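Newsletter of the Flekwood Sports Club

From the handball section: a long career on the left wing

When Silviu Pîrvu came to our club, he was the last player taken into the squad. The trainer at that time had already filled his list, and one boy from the youth team broke his wrist in May, so there was one free place. Silviu has told me this story many times and he is still a little offended by it. He stayed for 14 seasons, all of them in the same shirt, and on 18th August he played his last match for us, a friendly against Hesuson.

I want to write some words about him, because the younger members know him mainly as the man who shouts at them to run back. In his first two seasons he hardly played. He was quick, but his throw was weak and he lost the ball too often when a defender came close. The old trainer, Vakulenko, put him on the left wing in an away match at Kekix, only for the last minutes, when we were behind by seven goals and the result was already clear. Silviu scored twice. We still lost, but after this evening he was in the first team, and he did not leave it again except for injuries.

He was never the top scorer in the league, and I think also not the top scorer in our own team, except in one season when half of the others were ill. His best quality was in defence. He could read where the pass would go, and he was often there before the ball. In the year of our promotion we won the deciding match by one goal, and the ball for this goal was stolen by Silviu near our own line. In the local paper was only the name of the scorer. I mention it here so that it is written down somewhere. 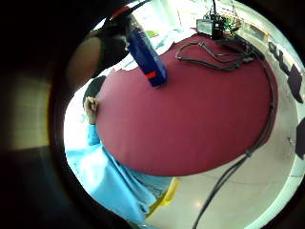

The injuries came later. First it was the ankle, then the shoulder, and the shoulder was the more serious one. He was away for almost a full season and many of us thought that he would stop. In that time he helped with the training of the girls under 14, and he was good at it, although he explains everything too fast. Endang Lau, who now plays in goal for our women's first team, was in that group. She wrote to me: "He threw at me with the wrong arm for the whole winter, because of his shoulder. I thought I was a very good goalkeeper. Then he got healthy again."

The farewell match itself was a friendly game in both meanings of the word. Hesuson brought a young team and they ran much more than we did. Silviu played the whole first half and a part of the second. He had a penalty and hit the post with it, and his daughter laughed so loudly that the referee turned round. At the end both teams made a line for him to walk through. He does not like such things, but he walked.

From this autumn he will train the boys' second team together with me. Parents who want to know the new training times can ask either of us in the hall. We are also still looking for a person who can drive the small bus to away matches, at least until the winter break.

Posted in: Handball, Club People

More from the newsletter
Women's first team: the fixtures for autumn
New goal nets in the small hall
Report from the youth tournament at Kekix
Membership fees: please check your bank details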